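Forums > Dance on Film > Archives and Restoration > Clog and step footage, transfer speeds

Clog and step footage: what frame rate did Minhas use?

Started 20 March 2023
14 replies | 3 shares

stepnotator
I have the Minhas two-disc set of regional clogging and flatfoot footage, and I am trying to transcribe the steps on disc one. The silent reels look fast. The booklet says they were "transferred at the correct speed" and gives no number. Does anyone know what speed was used? I need it to work out tempo. Without it the notation is only good for the order of the sounds.

reelheel
Most of the silent material on that set was shot on hand-wound 16mm cameras. Nominal speed would be 16 fps, but spring motors drift as they run down. There is no single correct speed for a reel like that. You would have to correct shot by shot.

stepnotator
Understood on the drift. I would still like the nominal figure. If they ran 16 fps footage at 24, everything is 50 percent too fast, and that is a much bigger error than the motor.

Butia
It's 24. Step through the file and look for repeated frames. If they had stretched 16 to 24 you would see every second frame held for an extra one. I checked the barn dance reel and found no repeats at all.

reelheel
That test only works if they stretched by repeating frames. The later Minhas discs use blending. Look for ghosting on the feet before you decide.

Butia
I did look. No ghosting. Feet are clean on every frame I stepped through, apart from ordinary motion blur.

flatfoot_lou
You can also check against gravity. A dancer in the air falls at a known rate. Find a jump where you can see takeoff and landing, count frames, and estimate the height from the person's leg length. I did this on the porch reel and got a running speed nearer 18 than 24.

reelheel
Height estimates from a single low camera are poor. I would not trust that to better than a few frames per second either way.

flatfoot_lou
A few frames per second is enough to separate 16 from 24, and that was the question.

stepnotator
It was. Thanks. I will try the jump method on the barn reel and the frame check on the porch reel and see if they agree.

Rulline
Does any of this matter for the sound reels on disc two? I have a separate problem there. The taps land late against the fiddle and the gap gets wider through the reel. By the end it is 12 frames.

reelheel
A growing gap means the sound and picture ran at different rates. A fixed gap means someone lined them up wrong. For yours, measure the gap at the head and the tail and resample the audio by the ratio. Do it to a copy.

Butia
I would resample the picture, not the audio. Changing the audio shifts the pitch, and the fiddle is the only tuning reference you have.

reelheel
At 12 frames over a full reel the pitch change is too small to hear. Resampling the picture introduces the very artifacts we were just looking for. I disagree with that advice.
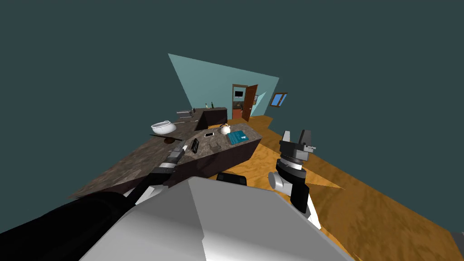

Uzma Ghumman

I cataloged a private collection of step dance film with reels from the same source, so a few points from the bench.

The porch reel and the barn reel came from different cameras. Do not carry a speed from one to the other. On the print I handled, the porch reel had a can label reading 18. Labels are often wrong, but it fits what flatfoot_lou measured.

For tempo, I would notate at the speed on the disc, state that speed at the top of the page, and put the corrected tempo beside it in brackets. Then if a better transfer appears, only one number has to change. I have seen 30 pages of good notation thrown out when the writer corrected as he went and kept no record of the factor.

On the sync drift, I side with reelheel. Check three points, not two. If the middle gap is not about half the tail gap, there is a splice or a lost section, and one ratio will not fix it.

Rulline
Measured the middle. Gap is 10 frames there, so it is not linear. I will look for a splice in the first half.

stepnotator
Jump method on the barn reel gives me 17. Butia, which jump-free section did you step through? I started at the second set of dancers.

Butia
The opening circle, before the caller walks in. I'll run the second set tonight and post the frame numbers.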